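Manipulation Group, Summer Update
7/22/22

The two-arm bench group at the Bralton robotics club has finished the first block of its table-clearing project. The task sounds simple: take cookware and cups off a dark tabletop and set them down in a marked area without dropping or tipping anything. Students drive both arms by hand for now, and every run is logged for later training.

Heiðrún Kvaran and Arnar Bisgaard have kept the log since June. It holds 348 runs, of which 300 are usable. Most of the rejects came from one fault, a late start of the wrist camera on the right arm. Arnar has moved the camera check to the top of the startup list – please do not skip it.

Grip height is the main open question. Shallow pans are taken by the rim, and the rim has to stay level once it leaves the table. Carla Najjar tested closing force in small steps and found that anything under 27 percent let the pan rotate in the jaws. Over 80 percent, the left gripper motor ran hot within a few minutes. The working value is written on the card by the controls.

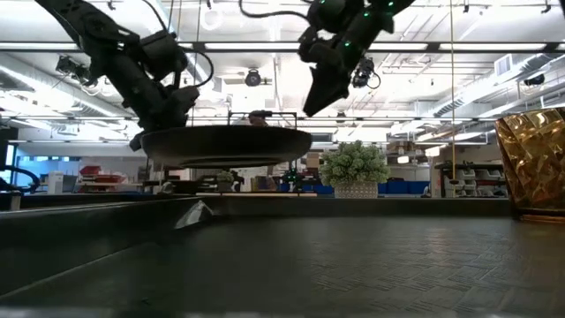

Faceted glass remains harder than metal. The depth readings jump when light hits the cut surface, so cups are still placed by eye. Oddur Thoroddsen is writing a filter for this and would like a second person on it, preferably someone who has used the logging code.

The next block adds handovers between the arms. Jytte Ásgeirsdóttir will post driver slots on the club page, two students per slot. New members need the safety session first. The group from Dalsgaard has asked for a copy of the run format, and Heiðrún will send it once the field names are fixed.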